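Can a Machine Put Together the Shoe Rack Yet?

14 February 2020

I have been writing on this blog for a few years about which chores I would hand over to a machine if I could. Dishes and floors get most of the attention. My own list has always had a different item near the top, and that is putting together the furniture and racks that come in a flat box.

Last month I put together a Grerklow shoe rack. It has plastic poles and plastic rails, and everything pushes together without screws. The box said it was a simple job. It took me nearly 80 minutes, and a fair part of that went to one corner that kept popping loose when I pressed on the opposite one. I ended up on the floor with one pole between my knees and the instruction sheet under my foot.

After that I started looking at how far robots have come with this kind of work. The short version is that they are good at the parts I find easy and poor at the parts I find annoying.

Take a shop floor first. At the Virnik plant where I used to work, there was an arm that put caps on tubes all day. It did 11 a minute and it did them well. But the tubes arrived in a tray, all facing the same way, and the tray was bolted down. If a tube came in crooked, the arm stopped and a light went on until one of us walked over. The arm was never asked to find a tube on a cloth or to work out which end was up.

A house is the other way around. The parts are wherever you dropped them. The table may be soft on top. The thing you are building changes shape as you go, and half the time it can't stand up by itself until you are almost done. You need one hand to hold and one hand to push, and the holding hand has to give a little or the parts won't line up.
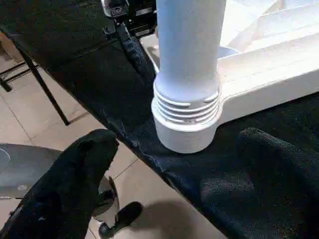
White poles and molded plastic pieces, and grippers to handle them.
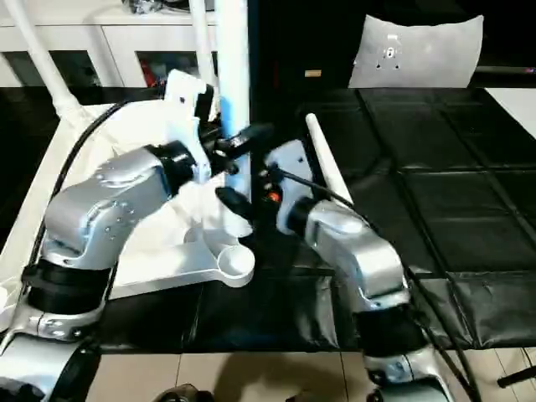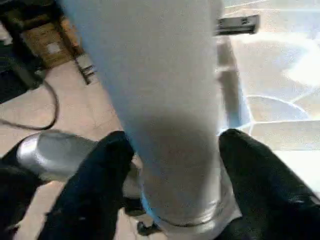

Would I buy a robot today to do this at home?

I would wait. A machine that can build one kind of rack on one table is still a long way from a machine that can open any box and get to work, and I would be paying for the first one while hoping for the second.

The pushing is the part I think people underrate. When I press a pole into a socket, I can feel it start to go in straight, and I can feel it bind when it's crooked. I back off, turn it a little and try again. I do all of that without looking. A camera near the hand helps a robot find the socket, but once the pole is close, the hand itself blocks a lot of the view. Then it comes down to touch, and touch is still behind sight in most of the machines I have read about.

White parts don't make it any easier. Under a bright lamp, a white rail against a white pole is hard even for me to make out. I had the same trouble with the Grerklow, and I ended up marking the ends with a pencil.

Then there is the matter of two arms. One arm is a lot simpler to run. With two, each has to know what the other is doing, and if both are holding the same part they can end up pulling against each other. I have seen a video where that happened and the part shot across the room. I have done the same thing with my own two hands, so I don't hold it against them.

I keep a plain text file of household jobs I have timed, and it is up to 138 lines. I went through it again this week and marked the ones I think a machine could do at home right now without me standing there. Vacuuming the flat parts of the floor got a mark. So did washing the dishes, if I load them, and I'm the one doing the harder half of that. Assembly got no mark. Neither did folding, or changing the bag in the kitchen bin.

The Zillon vacuum I bought two years ago is still going, by the way. It gets stuck under the Gittins bench about once a week and I have to pull it out by the bumper. I have a new brush for it on order and will write that up when it gets here.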